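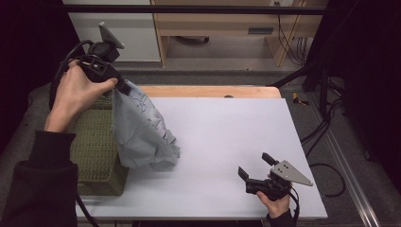 A day at the Brondgate flood and rescue centre open day

I had been meaning to go to one of these for years, ever since the river came up through our lane and we spent a very long night on the landing with two cats and a camping stove, so when the leaflet came through the door in April I put it straight on the fridge. The open day was on Jun 7, 2026, the sun was out, and I caught the early bus with my sandwiches and a notebook that I fully intended to fill and mostly didn't.

The centre sits at the far end of Brondgate, past the old maltings, in the long brick building that used to be the pumping station. The date over the door is 1864 and they have kept the big iron wheel in the entrance hall, painted a rather handsome dark green. You sign in beside it. Morena Guerra, who runs the place, was on the door herself shaking hands with everybody, and by the time I reached her she must have been at it for a good while, but she still asked where I'd come from and whether we had been flooded. I said yes, and she said, "Then you'll want the map room first," and she was quite right.

The map room is upstairs and I could have stayed there all day. One whole wall is the valley, printed large enough to find your own roof, with the high water lines of the past floods laid over it in different blues. People kept walking up to it and putting a finger on their house. There was an elderly couple beside me who had a proper disagreement over whether the water had reached their second gate or only the first, and Thomas Fontana, who looks after the maps, came over and found them the survey sheet. (It was the first gate. She was very gracious about it.)

He explained how the river gauges work, and I hope I have this down correctly. There are 4 of them upstream of the town, and each one sends its level back to the centre. When the top one at Havska starts to rise quickly, the duty officer has a fair idea of how long the low streets have got, and that is when the telephone calls begin. He was careful to say that it depends a great deal on how wet the ground is already. A heavy storm on dry fields might come to nothing much, while a modest one on top of a fortnight's rain can be the one that gets into your kitchen. I had always thought of it as simply how hard it rained, and I suspect most of us do.

Downstairs again for the boats, which was naturally where all the children were. The crew had brought one of them into the yard on its trailer and you could climb in and be fitted for a life jacket. Solveig Eide gave a talk from the bow with no microphone and no need of one. She came over from the coast to join the river team and she told us that moving water inland frightens her more than the open sea ever did, on account of everything that is hidden in it: fences, drain covers that have lifted, parked cars. Her advice was never to walk or drive into water if you can't see the bottom, however well you know the road, and she made the whole yard say it back to her. The little boy in front of me said it louder than anyone and then asked if the boat had a horn. It does!

After that I went to find some lunch, and the tea tent was a great success, I must say. I had a slice of lemon cake and then, on reflection, a slice of the ginger.

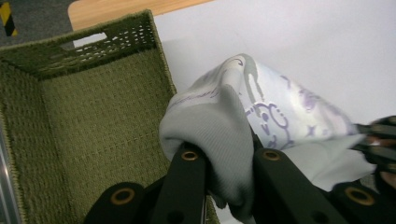 Soft grey fabric held at the open day.

The afternoon session I had marked on my programme was the one on rest centres, which doesn't sound as exciting as boats but was the part I have thought about most since. When streets have to be emptied, people need to go somewhere, and in Brondgate that means the sports hall first and the Sanna Road school second. Between them they can take 800 people for a night. Cosimo Marchetti, who plans all this, took us through what happens from the moment the doors open. There is a registration desk, so that families can find one another and so that the crews don't go looking for somebody who is already sitting down with a cup of soup. There is a quiet room, a corner for pets, and a table for people who have left home without their tablets, which he said is very nearly everyone.

He asked how many of us had a bag ready at home. I counted myself among the guilty. He suggested medicines, a torch, a phone charger, something warm, copies of the insurance papers and a list of telephone numbers on actual paper, and he was quite firm that it should live by the door and not in the loft. A lady asked about photographs and he said, very kindly, that she should move the albums upstairs now, on a nice dry day, and then she wouldn't have to choose.

Someone at the back wanted to know about the new flood wall, and there was a bit of grumbling, as you might expect. The stretch by the bridge is finished but the lower stretch is waiting for a decision, and those of us on that side have heard this before. Mr Marchetti didn't dodge it, though he couldn't give a date. I would have liked a date.

I finished up in the control room, which they open to small groups for a few minutes at a time. It is much plainer than I had pictured - desks, screens, a kettle and a whiteboard with the week's shifts on it. The call system is called Trarine, and Serena Ruggiero showed us how a single message can be sent to every registered household in a street. I had assumed we were on the list. We weren't, having changed our number some time ago, and she put it right for me there and then while the rest of the group waited very patiently.

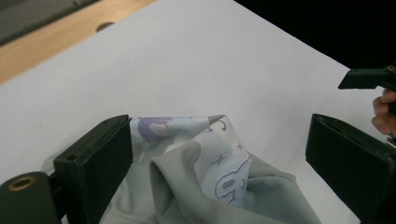
If you are thinking of going next year

Entry is free and there is a collecting bucket by the wheel. The car park fills early, so I would take the bus if you can; the stop is at the maltings and it is a flat walk from there. The map room has a lift, round to the left behind the cloakroom, which isn't very well signed. The control room tours need a ticket, also free, and you get it from the desk when you arrive, so do ask straight away. There were 2 talks on the boats, morning and afternoon, and I am told the afternoon one was quieter if you have small children who would like a proper turn in the life jackets.

Take a hat for the yard, as there is hardly any shade. And bring your up to date telephone number with you, written down if you are anything like me.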